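The Great Chair Shuffle

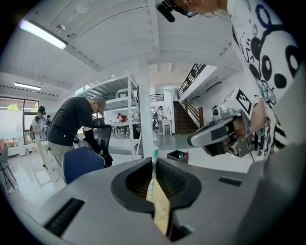
Gresville, July

So we finally did the chairs. If you've read this blog for any length of time you know I have been complaining about the chairs in the back half of our shared workspace since before we even had a coffee maker, and on Thursday I got tired of hearing myself and just put it on the calendar. Two hours, wear something you can bend over in, I'll buy lunch.

A little background for anyone new. We rent one long room on the second floor, and over time it has collected seating the way my car collects receipts. People leave, the chair stays. Somebody's aunt redoes her dining room, we get a chair. There are black mesh office chairs (tall backs, good ones, fight you for them), there are blue ones that came with the lease, and then there's a whole population of odds and ends that I can only describe as "waiting room." Every time we want to do anything that needs floor space, the first half hour goes to dragging furniture. I've barked my shins on the same blue chair so many times that I know its height by feel.

My plan was simple. Mesh chairs at the desks. Blue chairs along the side where people sit to eat or chat. Everything else gets looked at, and it either gets fixed or it gets a ride to the donation place before they close.

The mesh chairs took the longest! I did not expect that. They look fine from across the room and then you get your head down over one and find a lever that doesn't do anything, or an armrest that spins like a weather vane. There was a lot of bending and muttering. My approach is to sit in each one, lean back hard, and see if I regret it. Kelechi Ajayi, who has way more patience than me, tips them over and goes through the bolts with a hex key, and I have to admit his way finds more problems. One of them had been sinking slowly for months and I'd been blaming my own posture. We swapped its gas cylinder for one off a chair with a torn seat, which took a pipe wrench, some language, and a break for iced tea.

If you're doing this at home, the thing I'd pass along is to turn the chair upside down and clean the casters before you decide it's broken. I pulled so much hair and thread out of those wheels. I'm not going to tell you what it looked like. An old seam ripper is perfect for it, and so are tweezers, and a flathead screwdriver will pop most casters right out of the base if you go gently. Wipe the stem, push it back in until it clicks, done. I had two chairs on the donate pile that rolled like new after that, so back they went to the desks.

The blue ones were easy. Warm water, a drop of dish soap, a rag, and a Fevo scrubbing pad for the scuffs on the backs (I bought the pads in a pack of 3 and only used one, so ask me if you need some). I'm weirdly fond of them now that they're clean. They make the room look a bit like a school library, in a good way.

Then there was the lamp argument, because there's always something. A Lumenta floor lamp had been living in the spot where I wanted the blue chairs, and three different people told me it couldn't possibly move. It moved. It's by the window end and it looks much better there, and the cord isn't stretched across the walkway anymore, so I'm counting that as a win even if I'm the only one who is.

I spent $29 total, and most of that was sandwiches. The rest was the scrubbing pads and a little tub of Tallell grease for the squeaky bases. A tiny dab goes on the stem, and please put down newspaper first. I didn't, and there's now a spot on the floor that I've parked a chair over.

What's left: I still want felt pads for the blue chairs so they don't screech when people get up, and one mesh chair is missing an arm that I'm convinced is in the storage closet, somewhere behind the box of extension cords. I looked for ten minutes and gave up. The waiting room chairs did leave the building, except for one that Kelechi claimed for his porch.

Next up is the supply shelf, which I've been avoiding. If anybody has a label maker they're willing to lend me for a week, leave a comment. I'll bring it back with fresh batteries.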